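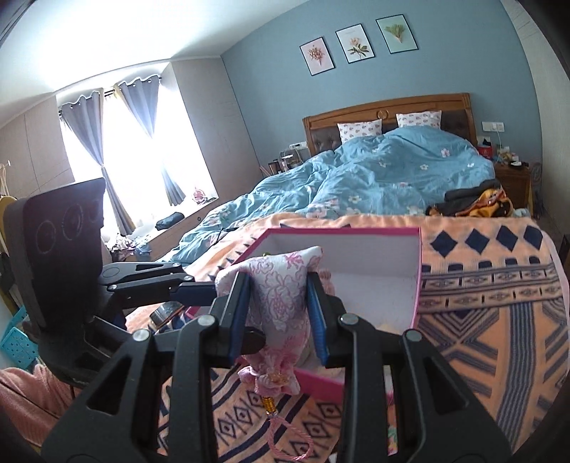

Page last changed: November 10, 2020

BAKING AND DESSERTS, UNIT 4
Baked custards and the water bath
Notes by Felista Kimaro, Sarnden kitchen section

Read before lab. Quiz on the ratios, bring a calculator if you want one.

1. What a custard is
Milk or cream, egg, sugar, heat. Egg protein sets and traps the liquid. Too little heat = soup. Too much = proteins squeeze tight and push the water back out (weeping, little holes, scrambled taste). Everything below is about staying between those two.

Whole egg gives a firm set, will stand up when unmolded. Yolks only, softer and richer, stays in the dish. Flan and creme caramel use whole egg or a mix. Creme brulee is yolks and cream.

2. Base formula, flan
400 g whole milk
2 whole eggs
2 extra yolks
sugar to taste, start low, the caramel brings plenty
pinch salt
vanilla

Fills 4 small ramekins. Can be doubled with no changes except a longer bake if you use one big dish.

3. Caramel
Dry method for this unit. Sugar in a heavy pan, medium heat, leave it alone until the edges melt, then swirl. Don't stir with a spoon, it clumps. Pull it at dark amber, it keeps cooking off the heat. Pour at once and tilt each ramekin so the bottom is coated. It will crack when it cools, normal.

Burns: caramel sticks to skin. Long sleeves, closed shoes. Bowl of ice water next to the stove before you turn it on. People skipped this in October and I stopped the lab.

4. Mixing
Warm the milk until it steams, not boiling. Eggs and sugar in a bowl, stir gently. Whisking hard makes foam, foam bakes into a spongy top. Add the hot milk in a thin stream, stirring the whole time (tempering). Strain. Always strain, even if it looks clean. Skim the bubbles or drag a paper towel across the top.

5. Water bath
Folded towel in the bottom of a deep pan, ramekins on the towel, not touching each other. Pan on the oven rack first, THEN pour in hot tap water to halfway up the sides. Carrying a full pan across the room is how water gets in the custard.

Why it works: the water can't go over boiling, so the sides of the dish stay gentle while the oven is hotter. The towel does the same for the bottom. Cover loosely with foil if your oven runs hot on top.

Oven 325 F. Start checking at 30 minutes. Ovens in the Listthorpe building run hot, check sooner there.

6. Doneness
Nudge the ramekin. Edge set, center wobbles like gelatin = done. Whole thing ripples = more time. No wobble at all = over. A knife should come out clean halfway between edge and center. Don't wait for it to be clean in the middle, carryover heat finishes that part.

Take them out of the water right away. Cool on a rack, then cover and refrigerate overnight. The caramel needs that time to go liquid agian. Flans unmolded the same day leave most of it stuck in the dish.

7. Unmolding
Thin knife around the edge. Dip the bottom in hot water a few seconds. Plate on top, flip, shake once. If it won't drop, tip it to one side to let air in.

8. Faults
Holes in the sides: oven too hot or water boiling
Skin on top: no cover, or baked dry
Bitter: caramel went too far, start over
Grainy: not strained, or milk was boiling when it went in
Watery in the dish after chilling: overbaked (some liquid is just the caramel, look at the color)
Won't set: short on egg, or pulled early

9. For next lab
Pairs same as last time. Each pair does one batch in the bath and one ramekin with no bath, labelled. Cut both, write down texture and color. Half a page, typed, no essays. Read the Waweru handout on starch custards too, we start pastry cream right after adn I won't be going over it in class.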